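**Wrist cam or fixed cam for the play kitchen policy?**

**gatau_bench** – Monday
I've been retraining our arm on the pot task from the Habte method, on 585 demos, and I'm stuck on which view matters. 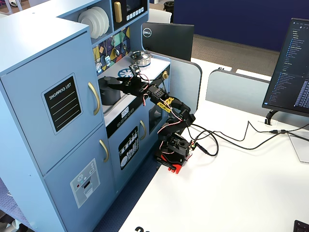

### Replies

**kallberg2**
Fixed view, every time. It sees pot, arm and hob together. Our side-view policy trained on 1,068 demos and it shrugged off shifted pots.
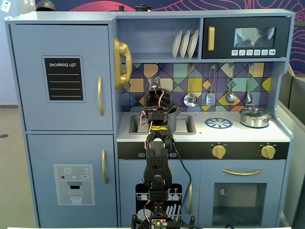 ### Reply 2

**sulanov_fan**
Disagree! Look how much of the dark pot the gripper hides from the front. Add a close-up view – blur and all – and it earns its keep.

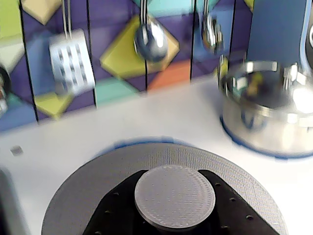
### Reply 3

**kallberg2**
The ladle's a smear in that, though, and you can't see the sink at all. What's it meant to learn from a burner?

**gatau_bench**
Fair, but I ran 159 trials with both views and dropping the close one hurt more than dropping the side one. Silver pot was the worst, especially reaching over the burner for it. 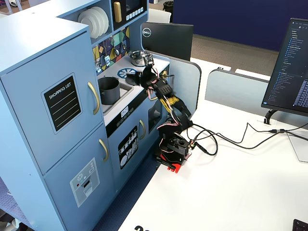
### Reply 4

**sulanov_fan**
Told you :) Could you post the split per pot?

**gatau_bench**
Will do, once I've tidied the logs.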